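Stutside Shared Workshop — robotics list
Date: 12 December 2018
Subject: Re: Re: arm bench, repeatability and the wrist cable

> I've read the October notes on the arm bench and have two questions.
> First, are you still homing against the hard stop, or did the Homar
> board get its index input working? Second, what do you use as a
> fixed reference on the table? Ours at home drifts over an evening and
> I can't tell if it's the arm or the camera mount.
>
> Also, is the table the old one or the Festora frame?

Taking these in order.

Homing is still against the hard stop on joint 1. The index input on the Homar board works on the bench supply but drops pulses once the motor supply is on. I suspect the ground return and haven't had time to rewire it. Over 26 homing cycles the stop gave a spread of 5 encoder counts, so there's no hurry.

For reference, we use the table itself. It has a white top with dark round holes in it, and those are easy for the overhead camera to find. I fit the table plane at the start of each session and again at the end. If the two fits agree, the camera mount hasn't moved and any error belongs to the arm. The catch is that the layout can't cover the holes. Plate, colander, mug, bowl and toaster oven all have to go between them.
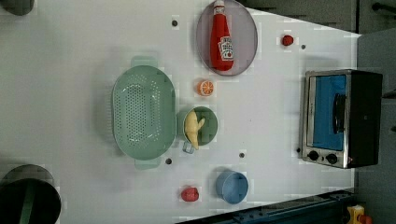
The oven causes the most trouble. Its door faces left, toward the arm, and the glass throws reflections back at the camera when the ceiling lights are on. We now run with the lights over that end switched off. The exposure is fixed as well — auto exposure was shifting the hole centres enough to spoil the fit.

The table is the Festora frame. Leave the bolts on the rail alone, please. They were torqued after levelling and somebody's spare hex key is not a torque wrench.

On drift: mine came from the wrist. The cable runs from the arm body up over the gripper, and with the loop too short it pulled on the last joint near full reach. I lengthened the loop by 7 cm and the offset at the far side of the plate went away. Too long is also bad, as it can catch on a handle when the arm swings back. Check yours with the arm extended and the motors holding, then push the cable aside by hand and watch the encoder.
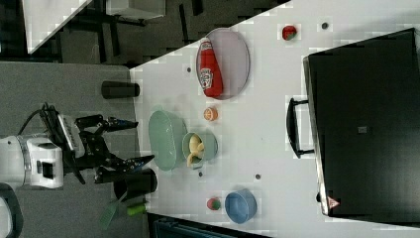

The finger pads are the Caron ones. They grip smooth plastic well enough at low force, but they pick up dust and need a wipe with alcohol before each session. Round food pieces are still less reliable than anything with a handle. I think that's mostly approach angle, and I'd like to try a steeper one before anyone prints new fingers.

Last item. The config in the repository is out of date. Use revision 113, which has the longer cable loop in the collision model and the lower speed limit near the oven. Anything earlier will let the elbow go closer to the door than I'd like.

If you can send your start and end table fits from one evening, I'll run them through the same script and tell you which half is moving.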